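Tuesday. Open day at Bornness, upper floor. Arrived 9.40, signed in, given a badge with the wrong surname. Macario Bermúdez ran the hand-held gripper session, one operator at a time. 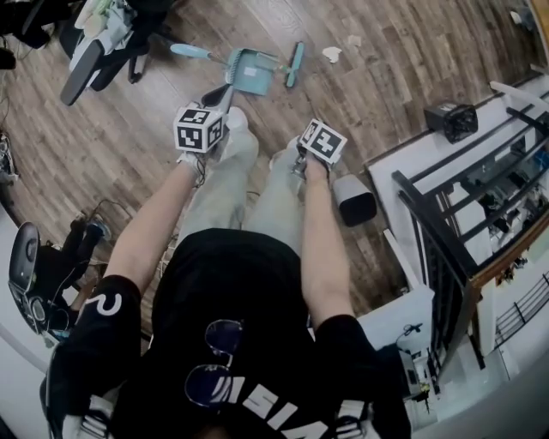 My interest was the marker cubes, as ours at Tilosent lose tracking when the wrist turns. Bermúdez said they log 300 runs per task before changing anything. The task was sweeping up: teal dustpan, small brush, two scraps of white paper on the planks. With a gripper in each hand, the cubes sit on top, well clear of the fingers. Ours are side-mounted. Must ask Refugio for the bracket drawing. Train home 16.10.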